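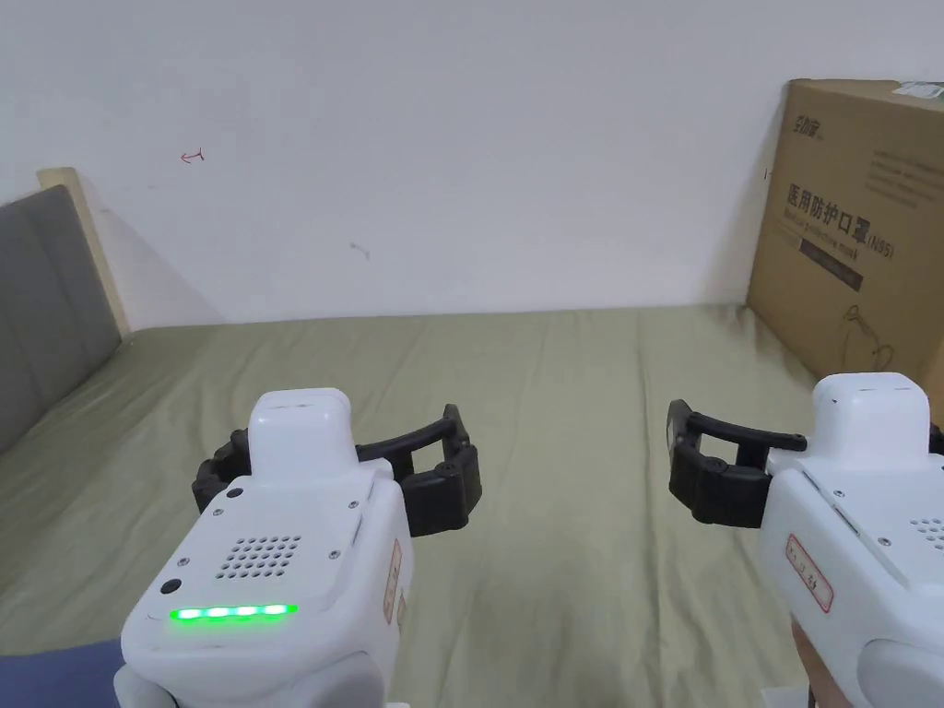
Print this message | E-mail this message

To: Rivas House residents' list
Subject: Re: Linen and laundry arrangements
Date: 13 June 2020

Dear residents,

The House Office has received several replies to the notice sent in March, and sets out its position below.

> Residents are reminded that bed linen is changed every second
> week. Sheets should be left in the corridor by 9 am. Personal
> clothing must not be placed with the linen, as the contractor,
> Multik, cannot return it.

The fortnightly change will continue. Those who prefer to use their own sheets may do so, provided that the mattress protector supplied by the House stays in place. The office does not require any particular colour.
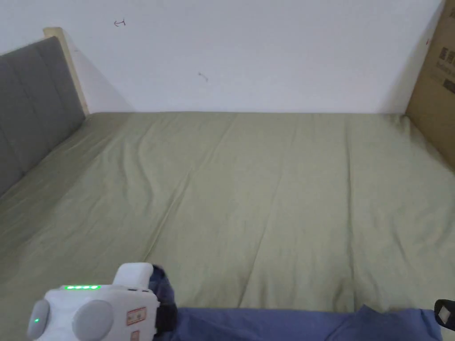
Bed with green fitted sheet and grey upholstered headboard.

A number of residents asked whether the charge could be reduced for those who opt out. The present contract is a fixed one, covering 33 rooms, and the cost to the House is the same whether or not a room takes part. The charge will be looked at again when the contract ends. Requests to opt out should still be made in writing, so that Multik can be told which doors to pass.

Clothing remains a separate matter. The machines on the ground floor are for personal items only and take the Grolar card, which may be topped up at the office. Knitwear should be washed at the lower setting and dried flat in the resident's own room. The drying room at the Destum Road entrance is closed until the new vents have been fitted. 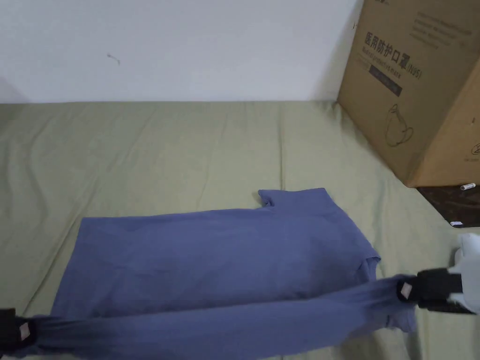

Blue long-sleeved shirt laid flat on a green sheet.

Two claims for lost clothing have been passed to Multik. Further claims should give the room number, the date of collection and a short account of the item. Claims made more than four weeks after collection cannot be considered.

Replies to this message go to the whole list. Residents who wish to raise a private matter should write to the office directly.

Yours faithfully,
The House Office
Rivas House

Print | E-mail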